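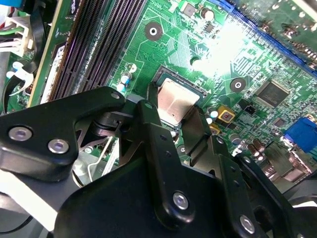
Myrtle Begay reckons you should fit the memory before you touch any of the leads, and that anyone who does it the other way round ends up with skinned knuckles. I've come round to her way, so the steps for the Culbridge build go like this.

1. Switch off at the wall and pull the mains lead out.
2. Line up the notch in each memory stick and press both ends until the clips close. Start with 2 sticks - you can add more later.
3. Leave the processor alone if it's already in its socket.

CAUTION: Don't rest a screwdriver on the board, even for a second. I did, and the replacement took until August to turn up.

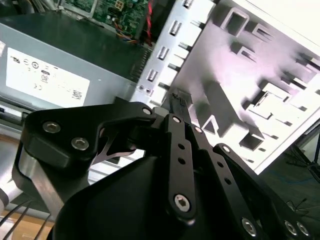 4. Sort the cables next, and take your time over it (I put the kettle on first!). Work out where each one is heading before you plug anything in. A small black connector with a ribbed end like this one is easy to lose down the side, so keep it upright with its lead running up towards the gap by the power supply. Never tug on the wires themselves.

Note: if a plug won't go in, turn it round and try again gently.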